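Round handled baskets: frequently asked questions

Hadholm basket pages – sizes, packing, cleaning and repair

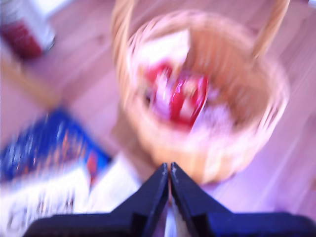 Round wicker basket with arched handle, packed, from above.

Sizes and construction

What are the dimensions of the round basket?
The Jillumstead round measures 29 cm across the rim on the outside and 26 cm on the inside. Height to the top of the handle is 40 cm. These are nominal figures. Wicker is woven by hand over a former and a difference of a few millimetres between two baskets of the same size is normal. If the basket has to fit a shelf or a carton with no clearance, measure the one you have.

Does the handle fold down?
No. The arch is fixed on both sides and is part of the structure. Each end runs down inside the weave of the wall. A handle that moves sideways when the basket is lifted has worked free at one or both ends and should be looked at before the basket is loaded again (see Repair).

Why does the colour vary?
Natural wicker ranges from pale straw to a darker honey tone, sometimes within one basket. It darkens with light and age. Replacement pieces supplied for repair will be lighter than the original for the first year or two.

Is the weave varnished?
Baskets in the natural finish have a single thin coat of clear sealer on the outside only. The inside is left untreated. Painted baskets are coated on both faces and should not be used for unwrapped food.

How much can it carry?
That depends more on how the load sits than on its total weight. A load spread over the whole base is carried by the base stakes and the wall together. A single heavy object, such as a full glass jar, puts its weight on a few strands. Put a disc of stiff card in the base first if any one item is noticeably heavier than the rest.

Packing

In what order should the basket be packed?
Base card, then filler, then the heavy items, then the light ones. Soft items and small packets go in last and are used to close gaps. Keep the tallest item under the line of the arch, or the hand will knock it each time the basket is picked up.

What should be used as filler?
Shredded paper, crumpled tissue or a folded cloth. Tissue is the easiest to take out again. Very fine shred works its way into the weave and has to be picked out with tweezers. Avoid loose polystyrene, which clings to wicker and escapes through the wall.

How deep should the filler be?
Deep enough to bring the contents level with the lower edge of the rim, no deeper. A basket filled above the rim looks generous on the table and sheds its contents in the car.

Are glossy wrappers a problem?
Only for grip. Foil and coated paper slide on each other and on the weave, so several glossy packets placed together will settle to one side in transit. Alternate them with tissue or a paper napkin. Strongly coloured tissue and crêpe paper can bleed if damp. Red is the usual offender. A sheet of plain white between the coloured paper and the wall prevents most staining.

Can food go straight on the wicker?
Whole fruit with a skin, and bread for the length of a meal, yes. Anything cut, greasy or sticky should be wrapped or placed on a liner. Grease cannot be fully removed from untreated wicker.

Should the basket be wrapped in film?
It is optional. For a round basket with a tall handle, cut a square of film large enough to reach above the arch from all four sides, stand the basket in the middle, bring up the corners and tie at the top. Do not leave fresh produce sealed in film for more than 24 hours. Condensation marks the rim first.

What is the quickest way to fit a cloth liner?
Sew or buy a circle with an elasticated edge and two slots for the handle. A flat square cloth also works – lay it in on the diagonal so that two corners fall outside the rim between the handle ends. Press it into the base before adding anything, or it will pull in when weight is placed on it.

Handling

Where should the basket be held?
At the top of the arch, in the centre. To move it along a table or shelf, lift it. Dragging wears through the base rim, and that is the part which is hardest to replace. With a full load, put the other hand under the base.

Can baskets be stacked?
Fixed-handle baskets do not nest. Two can be stored overlapping, with one tilted through the handle of the other, but the lower rim takes a permanent dent if they are left like that for months. A shelf with enough height, or a hook through the arch when the basket is empty, is better.

Is it safe to hang a full basket from a hook?
For short periods and light loads. The hook should be broad. A narrow one cuts into the wrapping of the handle.

Cleaning

How is the basket cleaned?
Empty it, turn it over and tap the base. Brush along the direction of the weave with a soft dry brush, then use a vacuum cleaner with the small brush head for the inner corner between wall and base. For marks, use a cloth wrung out in lukewarm water with a drop of washing-up liquid, followed by a second cloth with plain water.

Can it be soaked or put under the tap?
A quick rinse does no harm. Soaking softens the wall, and if the basket is then stood down unevenly it dries in that shape. Do not put it in a dishwasher.

How long does it take to dry?
Allow 24 hours at room temperature, upside down on a rack with air underneath. Keep it off radiators. Fast drying makes the strands brittle and the ends spring out of the rim.

What about mould?
Grey spotting on the inside is usually surface mould from damp storage. Wipe with equal parts white vinegar and water, dry fully, and brush. If it returns after two treatments the strands are affected throughout and the basket should be kept for non-food use. Most cases reported to us come in November, when baskets go into sheds and garages.

How is a creaking handle treated?
Creaking on its own means the wicker is too dry. Mist the handle lightly with water, leave it for an hour and test again. Repeat once or twice in the heating season.

Repair

Can a broken strand be replaced at home?
A single strand, yes. Cut the broken ends so that each finishes behind an upright. Soak a new length of the same thickness until it bends without cracking, then feed it through on the same path, overlapping the old ends by two uprights on each side. Trim when dry.

The handle has come loose. Can it be glued?
Glue alone does not hold. The end of the arch has to be driven back down beside its upright and pegged through the rim. Wood glue may be added after pegging. Until this is done, carry the basket by the base.

Which replacement material fits?
The Zorkano bundle matches the weavers used in the wall. The Kopecký bundle is thicker and is meant for uprights and pegs. Neither is suitable for replacing the handle itself, which is supplied ready bent.

Is there a point at which repair is not worth it?
Yes. Damage to the base cross, or breaks in three or more neighbouring uprights, means the wall has lost its shape and new strands will not bring it back.

Returns and enquiries

Can a used basket be returned?
Only for a fault in the weave or handle. Marks from food, coloured paper or storage are not faults. Remove all contents and filler before sending, and pack the carton so that nothing presses down on the arch.

Who answers questions about repairs?
Soledad Castellanos in the Hadholm workshop. Write through the contact form and attach two photographs, one of the damage and one of the whole basket from the side. State the rim diameter and whether the finish is natural or painted. Enquiries without a diameter are sent back with a request for one.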